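About Wusik

We move furniture, and we put furniture together. Sometimes we take it apart first, carry it up a stairwell designed by someone who had never met a wardrobe, and put it together again at the top. That has been the whole business since Fenna Hermans started it out of a rented garage on Kiltby Street with one van, two blankets and a socket set that was missing the 10 millimeter. It is still missing.

The name is Fenna's. She says it is the sound a mattress makes going around a corner. We have offered her other names over the years and she has thanked us for them.

What we do

Most of our work is the middle-sized stuff: tabletops, shelves, desks, doors that have been turned into desks, bed frames, bookcases and the panels they come in. We do single items, one-room moves and small offices up to 39 desks, a limit we arrived at by once agreeing to 40. Pianos we leave to Geddes, two blocks over, who are good at pianos and have the backs to prove it.

If you have bought something flat in a very heavy box, we will come and make it stop being flat. Bring us in before you start or halfway through. Halfway through costs the same, and we don't comment on what you did with the dowels until we are back in the van.

How we carry things

New people at Wusik spend their first week on boards. They expect sofas. A sofa is forgiving, and it has somewhere to grab. A big plain panel has four corners, all of which want to meet your door frame, and one nice face that will remember every belt buckle it touches. So you learn on panels: thumbs on top, fingers curled underneath, keep it level, walk at the speed of the slower end. Talk the entire time. "Step," "wall," "stop" and "my side" will get you through almost any building in Bekbridge. 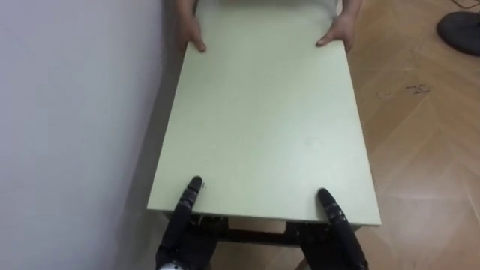
One board, two ends, kept level.

Salamatu Sowah runs the training. She came to us from stage carpentry, where the scenery has to be across the floor before the lights come up, and she considers most household moves a bit leisurely. Her rule is that whoever is walking backward is in charge. This applies to everyone including Fenna, who has been told "stop" on a landing in front of a customer and stopped.

We carry tops and panels flat when the room allows and on edge when it doesn't, and we put them down on blankets. Screws go in a labeled bag and the bag gets taped to the underside of the thing the screws came out of. It took us an embarrassingly long time to start doing that. Before then we had a coffee can known as the Archive, and it is in the shop window if you would like to pay your respects.

Who we are

There are 9 of us now. We have two vans, both white, one of which starts in cold weather. Everybody on the crew carries, everybody assembles, and everybody takes a turn answering the phone, so if the person quoting you sounds out of breath, please be patient with them.

We passed 1,000 jobs last November and celebrated with a sheet cake, which was carried in flat by two people and arrived with the lettering intact. Salamatu gave notes anyway.

Where we work

Bekbridge and the towns you can reach from it without stopping for gas. We will go farther if you ask nicely and there is an elevator.

Booking

Call or write with what you have, how big it is and what stands between it and where you want it. Measure the doorway. Then measure it with the door on, because it will be on when we get there. Pictures of the stairs are welcome, and pictures of the dog are too, though they don't affect the quote.

The shop is open weekdays from 8 and Saturday mornings until noon, at the end of Kiltby Street behind the tire place. Ring the bell twice. The first ring only wakes it up.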